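Nahtübungen am Kunststoffkissen: Was üben wir da eigentlich?
Sprechernotizen, Stand 2021-01-19

Folie 1, Titel
Kurz halten. Begrüßung, Dank an die Runde in Stiduneck, dann gleich zur Sache. Ich bin gebeten worden, etwas über Nahtkissen im Grundkurs zu sagen, und vermutlich war ein Loblied erwartet. Das bekommen Sie von mir nur zur Hälfte.

Folie 2, Ausgangslage
Wir kaufen seit Jahren Kissen. Erst die einfachen von Zadside, dann die teureren von Ghanem, bei denen der Prospekt »realistisches Gewebegefühl« verspricht. Frage in den Saal: Wer hat das je gegen echtes Gewebe verglichen, blind, mit denselben Händen? Pause lassen. Ich kenne keinen solchen Vergleich aus unserem Haus, und bevor es den gibt, halte ich den Satz im Prospekt für Werbung.
Zahlen nur nennen, nicht ausbreiten: 143 Übungsnähte aus dem letzten Durchgang, 62 davon im zweiten Anlauf neu gesetzt. Das klingt nach viel Korrektur. Ob es Lernen war oder bloß Wiederholen, sagt die Zahl nicht.

Folie 3, Einzelknopfnaht mit Kunstblut
Bild stehen lassen, erst einmal nichts sagen. Die meisten schauen sofort auf das Rot. Genau darüber will ich reden.

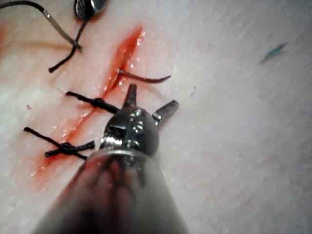
Arbeitsgruppe Nahttechnik und Simulation, Lehrbereich Chirurgische Grundfertigkeiten

Zwei Knoten liegen, beide in schwarzem Faden, beide über dem Schnitt. Der obere ist kompakt und fest, die gekürzten Enden gehen nach links und rechts weg. So hätte ich ihn gern. Beim unteren stehen die Enden in alle Richtungen, eines davon lang. Das ist mir zu unordentlich, und ausgerechnet dort ist der Schnitt am stärksten verschmiert.
Weiter oben klafft der Spalt noch. Hier die Frage nach dem Abstand stellen: Wo käme der nächste Stich hin? Ein paar Antworten sammeln, nicht gleich auflösen.
Dann zur roten Flüssigkeit. Befürworter sagen, sie erzeuge Druck und schule das Arbeiten bei schlechter Sicht. Mag sein. Ich sehe im Kurs vor allem, dass die Leute wischen statt nähen und dass wir hinterher die Wundränder nicht mehr sauber beurteilen können. Wer Adaptation lehren will, sollte die ersten Nähte trocken machen lassen.

Folie 4, Was das Kissen nicht kann
Es schwillt nicht an. Es reißt anders aus. Ein zu fest gezogener Knoten bleibt ohne Folgen, jedenfalls ohne solche, die man am nächsten Morgen bei der Visite sieht. Wer hier schön näht, hat erst einmal gezeigt, dass er auf Kunststoff schön nähen kann.
(Falls Widerspruch kommt: gut, zulassen. Nicht länger als 9 Minuten, sonst fällt Folie 6 weg.)

Folie 5, Bewertungsbogen Sirent
Der Bogen vergibt Punkte für Zeit, Stichabstand und Knotensitz. Zeit würde ich streichen. Schnelle Anfänger machen mir Sorgen, langsame selten. Beim Knotensitz lagen unsere Bewerter teils so weit auseinander, dass ich der Gesamtnote nicht traue. Auf Nachfrage: Der Bogen liegt aus, bitte selbst ausprobieren.

Folie 6, Vorschlag
Billigere Kissen, mehr davon, bis zu 400 Stiche pro Person im Halbjahr. Kunstblut erst im letzten Drittel. Bewertung durch zwei Personen, die sich vorher nicht absprechen. Und den Vergleich mit echtem Gewebe endlich einmal machen, auch wenn er für die Kissen schlecht ausgeht.

Fragen. Die nach den Kosten kommt sicher, Tabelle liegt hinter der letzten Folie.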